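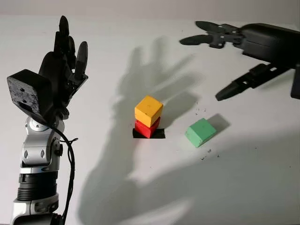 My strata levy notice came with a newsletter this quarter, and the newsletter announced that our building will be getting two more storeys. The units in this place are already stacked one on another with about as much ceremony as that yellow-orange block on the red one, and I live in the red one. I've been on the ground floor for six years. I know what the people above me eat, when they vacuum and how they feel about the Wallabies, and until last week I thought I'd got the full set.

The proposal is from an outfit called Hevdale, who would like to buy the airspace over our roof. I didn't know we had airspace. I have since learned that it's worth more than my flat, my ute and my super combined, and that all it has ever done is hold up magpies.

There was an information night in December's least favourite venue, the bowls club function room, where the Christmas tinsel stays up all year to save on labour. Siwan Gittins from unit 2 brought a folder. Vinh Thái brought a bigger folder. I brought a packet of Scotch Fingers and ate most of them in the car park beforehand, so on preparedness I came in third.

Hevdale's man had slides. Every slide had a frangipani on it, and a woman in linen laughing at a railing. The new top floors will be called The Residences, which raises the question of what the rest of us have been living in. He said the works would take 60 weeks and that disruption would be "felt differently by different stakeholders". Siwan asked whether the stakeholders on the ground would be feeling it with jackhammers. He said he'd take that on notice.

Then there was the lift. We don't have one – we have a stairwell that smells of wet dog and someone's laksa – and the lift was plainly meant to be the lolly in the jar. You could see the third floor go soft. Marlene Vasconcelos has been hauling her shopping up there since before the GST and she had the look of a woman being proposed to. I can't blame her. I'd sell the sky for a lift too, if I lived anywhere near it.

What I get out of it is a repainted letterbox and a "refreshed arrival experience", meaning they'll rip out the hydrangeas.

The vote's by post. I've put my form on the fridge under the pizza magnet, where it has been joined by a flyer for gutter cleaning and a reminder from the dentist. Vinh has knocked twice to see which way I'm leaning. I told him I was taking it on notice.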